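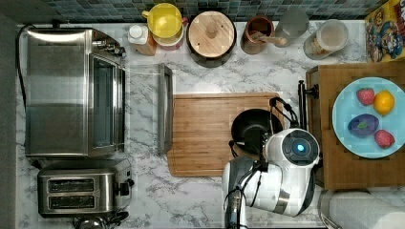 4. What people said about removing the mayor

I went into the Porkwood interviews thinking we'd spend most of our time on the charter. It's a short document, and the removal section is the shortest part of it: the council can vote to remove a sitting mayor for "conduct unbecoming the office," and that's all you get. No definition, no list of offenses, no word on who presents the case. So I figured people would want to argue about what "unbecoming" means. They mostly didn't. They wanted to talk about whether it was worth doing at all with so little of the term left. We talked in people's kitchens whenever they'd have us, because folks say more at home than they do in a library meeting room. My co-interviewer ran the recorder and I asked the questions, badly at first and then a bit better. We had 19 interviews by the end of June, each one planned for 60 minutes, and hardly any of them stuck to the plan.

Figure 3. Kitchen counter seen from above, with toaster oven and toaster.

4.1 The "why bother" argument

Let me start with the view I heard most, which I'll call "why bother." The people who held it weren't fans of the mayor. Several had voted against him twice. Their point was that the removal vote came so late that he'd be out of the building before the hearing was over, and the council would've burned its whole spring on it. One retired bus driver put it to me this way: "You don't evict a guy who's already got the truck loaded." I liked that a lot and wrote it on the cover of my notebook.

What I hadn't expected was how quickly this argument fell apart once I brought up the ban. Under the Porkwood charter, a removed mayor can't run for any city office for 10 years. Most people I talked to had no idea. When I read them the clause, some of them changed their minds right there at the table, and a couple got pretty annoyed that the local coverage hadn't mentioned it. I went back through the clippings afterward and they had a fair complaint. The ban shows up in the council's own packet and then sort of vanishes.

I should be careful here. I read the clause out loud, in my own voice, in the middle of a conversation about whether removal was pointless. That's a nudge, and I can't pretend it wasn't. If I did this again I'd hand people the whole removal section on paper at the start and let them find it. I do think the change of heart was real for at least a few of them, going by how they talked for the rest of the hour, but I wouldn't want anyone to hang a number on it.

4.2 Party, and what people meant by it

Porkwood's council is officially nonpartisan. Everybody knows who's what anyway. The two slates, Grandadus and Edwards (named for the streets where they used to hold their meetings), line up pretty closely with the national parties, and people used the slate names and the party names as if they were the same thing. I stopped correcting for this in the transcripts after the first week. It was making them unreadable.

The Edwards members of the council blocked the first motion, the one asking the city attorney to declare the mayor unable to serve. They did it on procedure: the motion needed unanimous consent to skip the waiting period, one member objected, and down it went. The removal article came the same evening. In the interviews, Edwards voters brought up that sequence over and over. To them it looked like the Grandadus side had the second paper ready in a drawer and never cared about the first. Grandadus voters told it the other way around, with the first motion as a polite offer that got slapped away.

Both groups were describing the same meeting, and I've watched the recording more times than I'd like to admit. I can't settle it from the video. The clerk is handed a folder, the clerk reads from the folder, and you can't tell when anyone typed it.

Where I did see a real split inside the slates was on age. Older Edwards voters were more willing to say the mayor had done something wrong and should pay for it somehow, only not like this. Younger ones tended to back him all the way or had quit following it. I don't have enough interviews to lean on that, so please take it as something to look at later (we plan to, if the Gimamau grant gets renewed).

4.3 Who gets to say what counts

I said people didn't want to argue about "unbecoming," and that's true of the first half of most interviews. It crept back in near the end, usually when I'd closed my notebook. They'd ask me what I thought it meant! I got asked so often that I worked up a stock reply, something like "the charter leaves that to the council," and this tended to set people off more than anything else I said all day.

The trouble, for a lot of them, was that the council would be writing the rule and applying it in the same breath. A woman who'd worked in the county courthouse compared it to a jury that gets to make up the crime. Another person, who was all for removal, said that was fine by her, since the council can be voted out and a judge over there can't. These two lived on the same block and I'd have paid good money to get them in a room together.

I've come around to thinking this is the more interesting part of the material. The existing writing on local removal fights mostly sorts people into for and against and then looks for what predicts it, with party doing nearly all the work. Party does a lot of work in my interviews too, I'm not denying that. But you can find two people on the same slate, both in favor of removal, who'd disagree completely about what the council was allowed to do and why. One thinks it's a kind of trial. The other thinks it's a kind of early election. They'd vote alike this time and could easily go separate ways on the next one.

4.4 A few problems with all this

We found people through sign-up sheets at two grocery stores and by asking each person for another name, so we got talkers. Quiet people are missing, and so are renters, mostly, which matters in a town where rent was half of what the mayor ran on. The interviews also ran both before and after the final vote. I've marked which is which in the appendix, and the tone does shift. Before the vote, people guessed and worried. Afterward they explained, and everything sounded as if it had been obvious to them all along.

I also live 3 streets from city hall and had a yard sign in the last election. I told everyone that up front. A few of them had already seen it.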